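## The weight on the wall

Most failures of wall-mounted screens begin behind the plasterboard. Marina Panagiotou, who inspects fittings for the insurer Clokier, keeps a shelf of pulled fixings in her office in Brastumlow. The majority are undamaged. The wall around them gave way first.

A flat bracket holds the screen close to the surface, so the load acts almost straight down and the bolts work mainly in shear. An extending arm changes the sum. A screen of 17 kg held well out from the wall turns the upper fixings into the anchor of a lever, and they are then pulled outwards every time the arm is moved. Solid brick copes with this. Hollow board on metal studs often does not, unless the plate reaches a stud or a timber has been set behind it.

Hole spacing on the screen itself is better ordered. Larger sets commonly use a pattern 600 mm wide and smaller ones 200 mm, with the thread size given in the manual. Screws that are too long remain a regular fault. They bottom out in the threaded insert before the plate is clamped, and the joint feels tight while the plate can still shift.
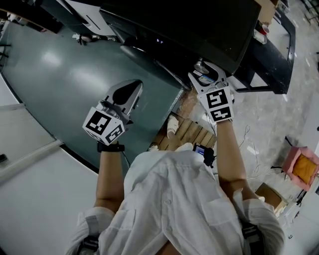 Can an old set of holes be used again for a new bracket?

Only in sound masonry, and only if the plugs are replaced and the new plate lines up without being forced. In plasterboard the old holes should be filled and fresh ones drilled clear of them.

Khang Hà, a fitter with Kuhlmann, carries out a check that few householders bother with. He returns after three months and tests each bolt with a torque wrench. Timber dries and shrinks under a heated room's air – November visits, once the radiators are on, find more slack than summer ones. In his view the second visit matters more than the choice of bracket.

Cables deserve the same care. A lead pulled taut behind an extending arm will work its socket loose, and the repair usually costs more than the bracket did. Flostetti, which makes arms for hotels, specifies a free loop at each joint and clips on either side of it. The clips are supplied in the same bag as the wall plugs.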